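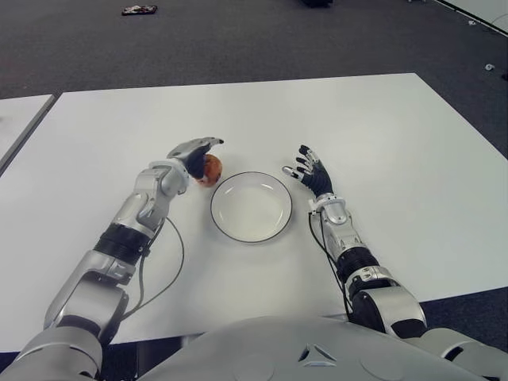

Household robots still slow at the small jobs, Trivmont trial finds

A two-armed robot can pick up a piece of fruit and put it on a plate. Whether it can do that all day, in a kitchen it has never worked in, is another matter, according to results released Friday by Trivmont, a testing firm that looks at machines meant for homes and stores.

The firm ran a set of chores drawn from two lists. One came from Wivstead, a company that manages apartments for older tenants. The other came from Gramora, a small grocery chain that wants to know which stockroom and counter jobs could be handed over to machines in the next few years.

Setting a round fruit on a plate was the easiest job on either list. The robots managed it in 82 percent of tries. Most of the misses came at the moment of letting go, when the fruit rolled over the rim or stuck briefly to a finger and landed on the table.

Clearing a plate went less well, at 77 percent. A shallow plate lying flat gives the fingers very little to get under. On several tries the hand pushed the plate along the tabletop until it reached the edge, and the operator stopped the run.

Folding a dish towel was tried 142 times. Trivmont did not publish a success rate for that job because its testers could not agree on what counted as folded. Wivstead has asked for the towel runs to be repeated with a clearer standard, and the firm says it will do so in November.

Speed was a problem throughout. A person puts an orange on a plate in a second or two without looking up from the phone. The robots often took most of a minute, and a good part of that was spent with the hand stopped a short distance from the fruit while the software worked out where to close the fingers.

Using two hands together is still harder than using one. In many of the runs, one arm did the work and the other stayed open off to the side. Jobs that need both, such as holding a jar and turning the lid, were taken off the list after early attempts.

The shop-floor results were mixed. Gramora had hoped to see loose produce moved from a crate to a display, a job that takes up much of the early shift at its stores. With firm fruit set out one piece at a time, the robots did well. With fruit piled in a crate, they tended to grab two pieces or none, and softer items such as peaches were bruised often enough that the chain would not have put them out for sale.

Gramora said it has no plans to buy robots for its stores this year. It is more interested in a simpler machine from Bugti, which moves closed boxes from a pallet to a cart and has no fingers at all. One of those is due to start work in a Gramora warehouse after the holidays. The chain has set a target of 2000 boxes a week, and it will keep its current crew on the same shifts while the machine is being broken in.

Wivstead takes a longer view. Many of its tenants manage on their own except for a few tasks that involve reaching, gripping or carrying, and the company would like a machine that could bring a snack to the table and take the dish away afterward. It says that even a slow robot would be useful to someone who is home all day. It is more worried about cables, floor space and what happens when a glass gets dropped.

Trivmont tested on plain tables in good, even light, with only a few things set out at a time. The firm says real counters are harder, with mail, crumbs, wet spots and dishes stacked in the way, and that its numbers should be read with that in mind. The next round will use a furnished kitchen and will add loading a dishwasher and wiping up a spill.

Full results for each chore, including the failed runs, will be sent to both companies before the second round begins.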